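Durnmont Facilities Service Desk
Ticket 1181
Subject: Repeated loss of power to wall outlets, Room 28, Mussa Building
Reported by: Shuk-fan Tam
Assigned to: Chin-lung Kan
Priority: Normal
Status: Monitoring

Description of issue
The reporting party states that the outlets on the east wall of Room 28 lose power without warning, most often before noon. Ceiling lights and network equipment are not affected. The breaker was reset by building staff on two occasions in November.

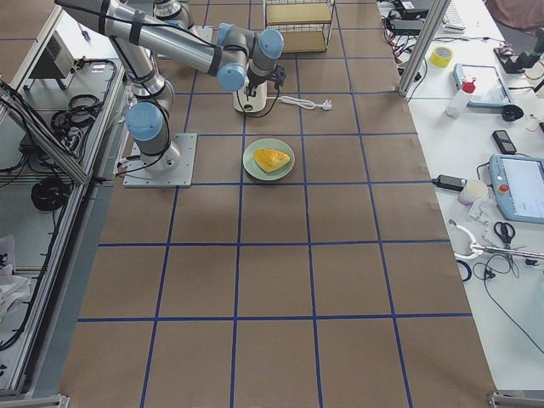 Room 28, white appliance with its power cord unplugged.

Entry 1, Chin-lung Kan
Attended site at 9:25. Breaker 25 in the corridor panel was found tripped. All portable equipment on the east wall was disconnected and the breaker was reset. It held for the remainder of the visit. The panel directory lists this circuit as serving Room 28 only. Occupants were asked to leave portable items disconnected until further notice.

Entry 2, Chin-lung Kan
The panel directory is incorrect. With breaker 25 switched off, the outlets in the adjoining copy room also lost power. The copy room contains a laser printer and a portable heater on the same circuit. The combined load exceeds the rating of the breaker when both are running. Directory correction requested from Peiyu Bai, Records.

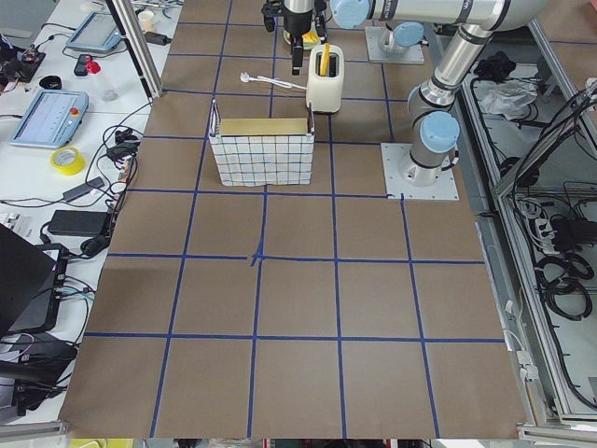
Entry 3, Cheng-en Liao, Electrical
Inspected the circuit on Thursday. Terminations at the panel were tight. One outlet in the copy room showed discoloration at the neutral terminal and was replaced. No fault to ground was measured. The heater has been removed from service under the building's portable heater rule. A quotation for a separate copy room circuit has been requested from Zarelel.

Entry 4, Shuk-fan Tam
Received with thanks. Please advise whether the east wall outlets may be returned to normal use before the new circuit is installed.

Entry 5, Chin-lung Kan
Normal use is approved, provided that the heater is not reconnected. Should the breaker trip again, please do not reset it. Note the time and the equipment in use, and reply to this ticket.

Outstanding: quotation from Zarelel; revised panel directory.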